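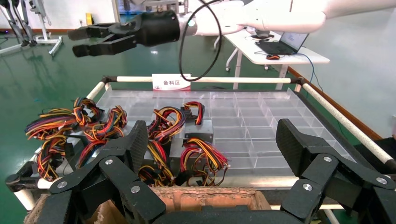
Datasets > Public finance > Pallside budget votes

Updated August, by Hermine Ortner

The Pallside budget vote table holds one row for each recorded vote on a spending bill, stopgap or amendment in the Pallside assembly. It covers 6 budget cycles and has 1,642 rows. A row belongs to a single vote, and a vote belongs to a single bill. Bills that were split on the floor keep the parent number plus a letter. Think of the clear tray divided into rectangular compartments: each bill has its own cell, and nothing is stored across two of them. Users who need totals by cycle should group on `cycle_id`, never on the date of the vote, as several stopgaps passed after the new cycle had opened.

## Files

- `votes.csv`: one row per recorded vote.
- `bills.csv`: bill number, short title, sponsor, chamber of origin, final status.
- `lapses.csv`: start and end of each funding lapse, with the offices affected.

All files are UTF-8, comma separated, with a header row. Empty fields mean the value was missing in the source. A zero is a real zero.

## Main columns

`vote_id` is stable between releases. `stage` takes one of four values: committee, floor, conference, override. `yes`, `no` and `absent` are integers. `party_line` is true when at least 80 percent of each party voted on opposite sides. Members who sat with neither party are left out of that test but are included in the counts.

## Sources and coding

Votes were typed from the printed journals by Ghassan Bitar and Razia Butt, working separately. Parveen Rizvi compared the two sets with the Ekix matching script and settled the differences against the journal page. Voice votes are excluded, even where the journal names the members who objected.

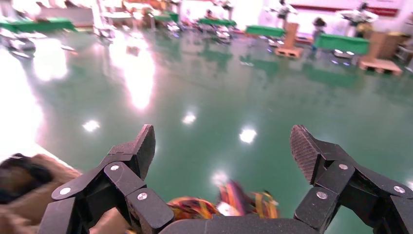
## Known problems

- Conference votes in the first cycle have no time of day.
- 2 override votes appear in the journal with totals that do not match the list of names. The list was used.
- Furlough figures in `lapses.csv` are planned numbers from agency notices. Staff called back early are not subtracted.
- Sponsor names follow the spelling on the bill, so one member may appear under more than one form.

## Use

Free for any purpose with credit to the Ister project. Send corrections to Naheed Chaudhry with the `vote_id` and the journal page.

Related datasets

- Pallside agency staffing tables
- Mughal index of stopgap bills
- Ister debt limit votes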